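Septic inspection letter came, but our tank was pumped in September. Do we have to do it again?

Posted by Jhair Mamani

We're on the Sesatcombe side of the inlet, 118 feet from the high tide line according to the county, and further than that according to my father-in-law, who paced it off in rubber boots. We got a letter saying every house along the shore needs a septic inspection before the clam beds can reopen. I have the receipt from Takács Pumping for $813. Does that count, or do I get to pay someone else to look at the same hole? Also, the letter mentions a dye test. Will my bathwater turn the bay green?

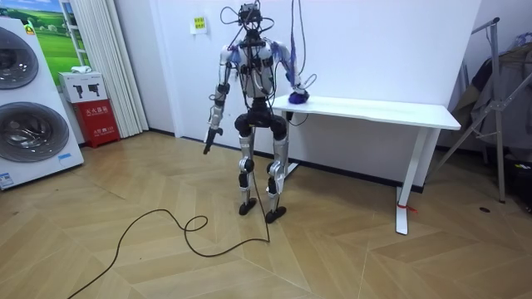
Robot by the white table, herringbone floor.

mudflat_marge
Pumping and inspecting are two different things, sadly for your wallet. The pumper empties the tank. The inspector checks the baffles, the lids and the drainfield, then fills out a form. Call Takács anyway – some pumpers are licensed for both, and they may have done the form and just never sent it in. Ours was sitting in a truck. If you do need a new one, we paid $235, and digging up the lids ourselves beforehand kept it from being more.

On the dye: it goes down your drain and they check the beach for it over the next few days. If the bay turns green, you have your result.

Ildikó Csonka
Agree with the above. Check the back of the letter too, because mine had an extension request on it in very small type. I mailed it to the Rurnport office and got 2 more months.

tidewater_ted
never had ours looked at in our lives and the clams taste fine to me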